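January 17, 2018

Finish tests for the Koritz order, continued from the last entry.

Started with the offcuts. Four boards, all walnut from the same plank, sanded to 180 and wiped down with mineral spirits. Two got the Fistilow hardwax oil and two got the Flikaton water-based poly. One of each pair was raised with a damp rag first and knocked back with 220 after it dried. I wanted to settle the grain raising question before we put anything on the real shelves, and I think it is settled for the poly and still open for the oil.

Poly, not raised: rough after the first coat, as expected. Took a light pass with a gray pad and it came down, but there is a patch near one end where I went through to bare wood and the second coat is lighter there. Poly, raised: much better. Still some nibs but they came off with almost no pressure. We should raise everything that gets the Flikaton, including the undersides. It adds an evening to the schedule and I have put that in the plan.

Oil, not raised: fine to the touch. Oil, raised: also fine. Slightly less color on the raised one, which could be the 220 closing the surface. The can says to stop at 150. I will run another pair at 150 and 180 before deciding. If 150 leaves visible scratches under the window light then we go to 180 and accept a paler board.

Color. The client asked for "not orange." The poly is close to the bare wood, maybe a bit cold. The oil is warmer and goes darker in the end grain. I put both by the front window after lunch and again after dark under the shop tubes. Under the tubes the poly looks gray. Their dining room has warm bulbs according to the site notes, so this may not matter, but I would like to borrow one of those bulbs before anyone signs off on a sample.

Water ring test. Set a wet glass on each board and left it two hours. Nothing on either poly board. Faint ring on both oil boards, gone on one by closing time, still there on the other if you tip it to the light. These had only one full day to cure and the can wants a week, so the test does not count for much. Repeat next week on the same boards, other end. Coffee and vinegar then too.

Glue-up on the long shelf. Dry fit on Monday was good, and today there was a gap at the left end that would take a sheet of paper. The shop was cold over the weekend and the heater has been running hard since, so I suspect the boards moved. Took one pass off the jointer on the inside edge and it closed up with hand pressure. Glued at 3, clamps off tomorrow morning. I used the slow glue and had time to spare. Do not plane this one until Friday at the earliest. Last June we planed a panel the next day and ended up with sunken glue lines that showed through every coat.

Sanding supplies. We are low on 180 discs and out of the gray pads after today. The Kratochvíl discs from the trial pack lasted longer than what we normally buy, but they load up badly on walnut if the extractor is turned down. With the extractor all the way up they stay clean. Price per disc is better only if we order the box of 1,000, and I don't think we get through that many before the backing goes stiff. Leave it for now, buy the usual ones.

Dust. The poly boards have more dust in them than they should. I swept an hour before coating, which is too close. Going forward, sweep and run the air filter the night before and don't touch a broom on the day. Also the filter itself is past due. I took it out and knocked it against the dumpster and the gauge went back to green, but that won't last. New one is on the list.

Gloss. I have been going back and forth on sheen for these shelves. The sample card from the client is marked satin, but what they picked out from our display pieces was semi-gloss, and I don't think they know the difference by name. Shelves at eye height get looked at from the side, where every scratch and sanding swirl shows. A high shine also brings the room into the piece. 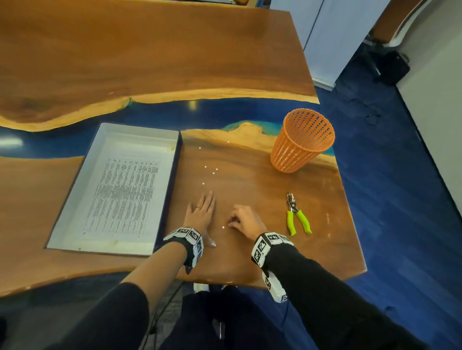
My own preference is satin for anything with a busy grain, and more shine only where there is something worth shining. Resin is the obvious case. On the river table with the blue channel you get the ceiling light back as a bright yellow spot in the epoxy, and on a surface like that it suits the material. On a plain walnut shelf with a lamp over it the same spot would sit right where the eye goes. I will make two sample boards, satin and semi-gloss, label them on the back only, and let the client choose by looking. Both from the Flikaton line so the color stays the same.

Edge profile is still undecided. I cut a small roundover on one end of the scrap and left the other end with a broken edge, just a few strokes of the block plane. The finish pulled thin on the broken edge and you can feel it with a fingernail. The roundover held an even coat. If they want the crisp look we need to add a coat on the edges alone, by hand, before the last full coat.

Hardware came in. The brackets are the right length but the slots are tight for the screws we have. Opened one slot with a file and it took over ten minutes, so we should either drill them out on the press or swap to the next size down. Check the pull-out rating on the smaller screw first.

For tomorrow: clamps off first thing, scrape squeeze-out, raise the grain on the short shelves, order pads and filter. Cut the new pair for the oil at 150 and 180. Write the date on the back of the boards this time.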